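Buy the arm last

I have sat through enough budget meetings to know the moment when a room falls in love with a robot. Somebody has a quote, the quote has a nice round arm on the front page, and from then on every other line is treated as trimming. I've done it myself, and I'd like to talk you out of it, kindly, over the length of a cup of tea.

Our little testing shop, Drelholm, checks touch devices for people who make apps and cases and the like. When we first planned for automation, I put the arm at the top of the spreadsheet and gave it nearly everything. What was left over had to cover the gripper, the cabling, the table, the spare tips and (this still makes me wince) the training. Firdevs Güneş, who keeps our books and has the patience of a lighthouse, asked me what the arm would be holding. I said we'd sort that out later. She wrote "later" in the column where a dollar figure should have gone, and there it sat until February.

Later cost us three months. The gripper we'd pencilled in was made for boxes, and a pen is a very different creature from a box. It's skinny, it's slippery, and it has to arrive at the glass at the same angle every time or your results are rubbish.

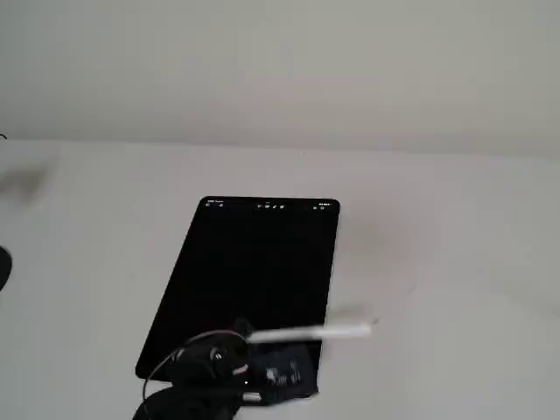 Stylus work on a tablet at the bench.

So my first plea is to start your budget at the tip and work backwards. What touches the product? What holds the thing that touches the product? How does the cable get from there to the wall without snagging? By the time you've answered those, you'll know a good deal about the arm you need, and there's a fair chance it's a smaller one than the salesperson had in mind. Ours was. We'd been looking at the big Loltar, and we ended up with the modest one and enough left for two grippers.

My second plea is about the dull stuff. Styluses wear. Cables fatigue. We went through 178 tips in our first year, which is hardly ruinous, but I had budgeted for 10 – a number I believe I made up while buttering toast. Put a consumables line in, and let it be a bit ugly.

Jailson Arruda, who runs the bench next to mine, disagrees with a fair bit of this. His view is that you should buy the most capable arm you can afford, because your jobs will change and a grant rarely comes around twice. He's got a point about grants, and I've no good reply to it. But I have seen a capable arm sit under a dust cover for a whole winter for want of a decent pair of fingers, and I'd sooner explain a modest purchase to Firdevs than that one again.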